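Home | Shop Floor Tips | Displays | Contact
Print this page | E-mail a friend

Sign holders wobble sooner or later, bless them, so tighten the base screws each June.

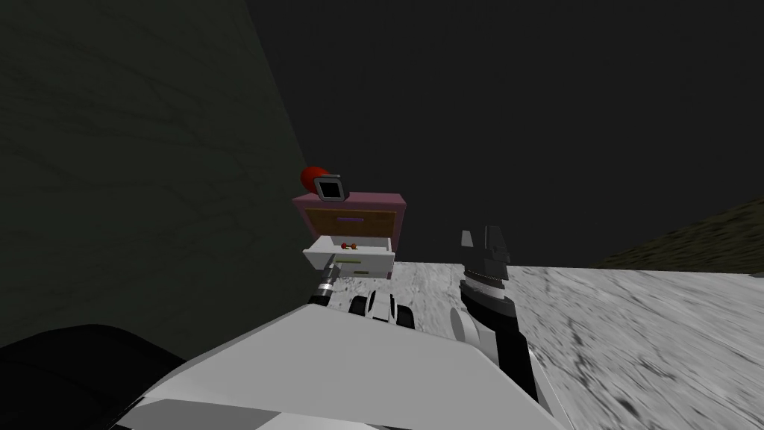
How do I clean an acrylic holder? Use a soft damp cloth and mild soap.

Lowri Pumphrey keeps spare screws in a jar - a habit worth copying -
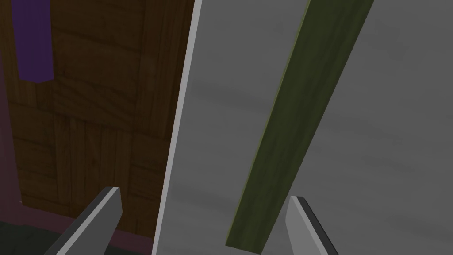 and she labels the lid too, so the right size is quick to find.

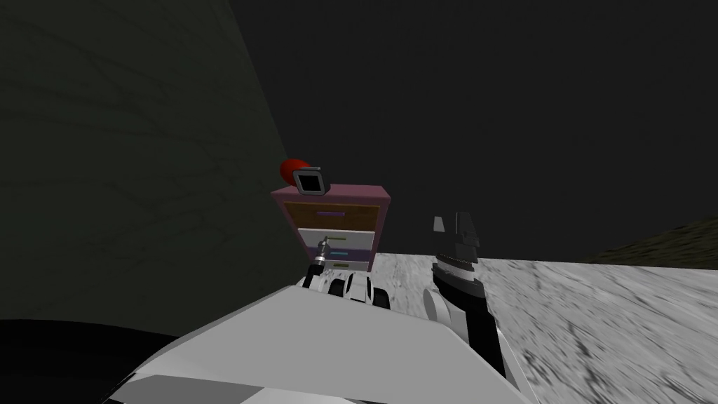

How many spares should I keep? 2 per stand is plenty.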